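Baked coconut rice for brunch, the Magbanua way

If you've ever queued at Magbanua in Jeltstead on a long weekend, you already know which dish I mean. It comes out in a deep bowl, creamy underneath and toasty on top, with a big spoonful of lime-soaked mango sliding off one side. I've had it more times than I'll admit to (my record is two serves in one sitting) and I've spent most of February trying to get the same thing out of my own oven. I think I'm there! Jocelyn Macapagal came over for the last batch and scraped the dish clean, corners and all.

It's a lazy person's brunch. The oven does nearly everything and you can potter about in your dressing gown while it cooks.

What you need

160 g medium-grain white rice
700 ml full-cream milk
1 tin coconut milk, the full-fat kind
80 g palm sugar, grated or chopped up small
A good pinch of salt
A strip of lime peel
A knob of butter
2 ripe mangoes
Juice of 1 lime
A handful of shredded coconut

Feeds four, or two with leftovers for tomorrow.

Step 1: Get the oven and dish ready

Heat the oven to 160 degrees, no fan. Butter a deep baking dish, the sort you'd make a small lasagne in, and go right up the sides. My first go was in a shallow dish and it bubbled over and welded itself to the oven floor, so do pick a deep one.

Step 2: Warm the milks

Shake the tin hard before you open it. Tip the coconut milk into a saucepan with the ordinary milk, palm sugar, salt and lime peel and put it over a medium heat. Stir until the sugar has melted and you see steam coming off, then take it off the stove. Don't let it boil. Have a taste at this point, and if you like things sweeter, add a bit more sugar now while it's easy.

Step 3: Add the rice

Rinse the rice once, quickly, and drain it. I used to wash it until the water ran clear, the way I would for dinner, and the pudding came out thin. You want some of that starch! Spread the rice over the bottom of the dish and pour the warm milk over the top. Give it one stir.

Step 4: Bake and stir

Bake for half an hour, then stir, scraping along the bottom where the rice likes to clump. Bake another half hour and stir again. After that leave it completely alone for 25 to 30 minutes so it can form a skin. It should still wobble a fair bit in the middle when you take it out. Mine looked far too runny the first few times, and I kept putting it back in and ending up with something you could slice. Trust the wobble.

Step 5: Do the mango while you wait

Cut the mango into chunks, big ones, and squeeze the lime over. A tiny bit of salt is lovely here too. Toast the coconut in a dry frying pan and watch it like a hawk, it goes from white to burnt very fast. Reynaldo Maglaya makes his with banana and a drizzle of dark syrup, and I'd happily eat that as well, but mango is the one for me.

Step 6: Rest, then dish up

Let it sit on the bench for ten minutes. It thickens as it cools. Fish out the lime peel if you can find it (I usually can't) and make sure everyone gets a bit of the skin.

Leftovers keep for two days in the fridge. Loosen them with a splash of milk and warm gently, or eat them cold standing up.
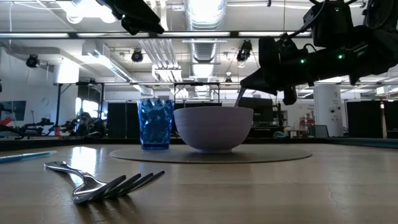

Coconut rice is rich, so go smaller than you think with the first helping and let people come back for more. I like a bowl with a broad rim, like the lavender one, as there's somewhere to get a grip when it's hot. Put a fork out as well as a spoon so people can chase the mango, and pour everyone a tall glass of cold water with the leftover lime squeezed in.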